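Grippers on the turndown round, who has them?
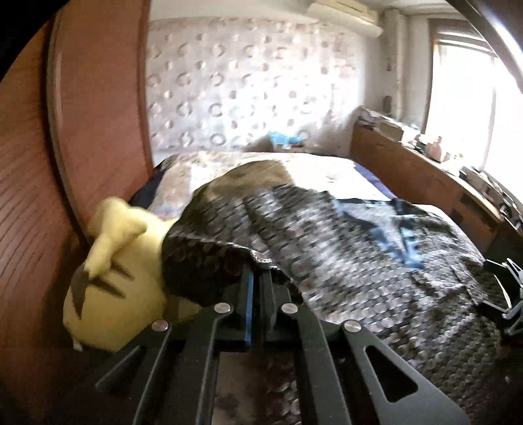

Room at Lutdale, toy under the blanket, gripper at the bed.

ltcarrilho
Housekeeping at Lutdale, family rooms. Since October we do part of the round with the hand-held grippers so the system can learn bed work. Pulling back blankets, moving toys and clothes, that sort of thing. Management says it frees us up for bathrooms. So far my round takes longer. Anyone further along with this?

tai_cao
We started before you did. The first weeks are slow for everybody. I was 20 minutes over every shift and now I'm even. Ask who gets the extra time on paper, because at our place it came off the room target only after we complained.

Griratbridge_nights
Even isn't faster though. We have 101 rooms and the same number of people on shift. What did you gain?

tai_cao
Less bending, if the machine part ever comes. I didn't say faster.

yeseo_b
Soft things are the hard part. Sheets are flat and they behave. A plush toy half under a patterned blanket is a different job, you have to find the edge of the blanket before you grab anything. I do those slowly and I tell new people to do the same.

matos_c
I'll disagree with the slow part. Our trainer wanted normal pace, the way you would do it by hand. If you baby it, that's what gets learned.

yeseo_b
Our trainer said the opposite — different supplier maybe. Which one do you have?

matos_c
Zirkaseo. No idea who Lutdale uses.

ltcarrilho
Not Zirkaseo. Nobody told us a pace at all.
Tài, thanks, I'll ask about the target. My other question is my wrist. By the end of a Sunday it's sore from squeezing.

jpacheco
Switch hands every few rooms and log it. They moved me to inspection two days a week after I logged it. Less pay per shift for me, so read the terms first.

Griratbridge_nights
That last bit is what I mean about what changes.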